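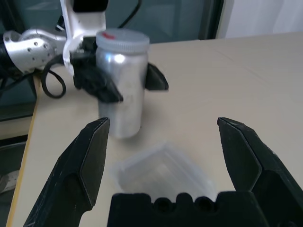

Figure 4. A clear plastic container on a beige tabletop.

4.2 Do people really reuse their takeout containers?

Much of the case for sturdier takeout packaging rests on one claim: that households keep the containers and use them again, so the extra plastic pays for itself. The claim appears in trade brochures and in city guidance, and it is usually backed by surveys in which people are asked whether they reuse containers. Most say yes. We doubt that this answer means very much.

The first problem is the question. A person who once packed a sandwich in an old salad box can truthfully say that she reuses containers, and so can a person who does it every day. The Skoltley survey, which is often treated as the strongest evidence, offered only "yes," "no" and "sometimes," and then added the last group to the first. Tawfik has argued that the error is small. We do not see how he could know this, given that the raw answers were never broken out by group.

The second problem is storage. In our own household diaries, kept through May by 113 households in Gerlach and Tredetti, containers went into the cupboard far more often than they came out. Participants wrote down each container on the day it arrived and each time it was used again. A container was counted as reused only if it held food or some other item for at least one day after washing. Of the 113 households, 30 recorded any reuse at all under this rule, and 17 recorded the same container being used more than once. Many of the others described their containers as "saved" – a word that seems to do a lot of work in this field.

Vasiliu, who reviewed an early draft, objected that one month is too short and that a saved container may be used later in the year. That is possible. It is also possible that it will be thrown out at the next kitchen cleaning, and the brochures do not allow for this. Until someone follows the same containers for longer, the fair reading is that we do not know, and a benefit that has not been measured should not be entered as a credit.

Lids deserve a separate note. Several diaries mention containers that were kept after the lid was lost or had cracked, and these were almost never used for food again. Earlier studies, including the Cikus kitchen audit, counted bodies and lids together as one item, so a drawer full of unmatched parts would have scored as a drawer full of reusable ones. We reran our own count with the Cikus method, and the share of "reusable" stock went up in both towns, with no change in what anyone did.

None of this shows that sturdier containers are a bad choice. Some may travel better or spill less, and restaurants may have good reasons to prefer them. Our complaint is narrower – the reuse figures now in circulation come from loose questions and generous counting, and Section 4.3 leaves them out of the cost model.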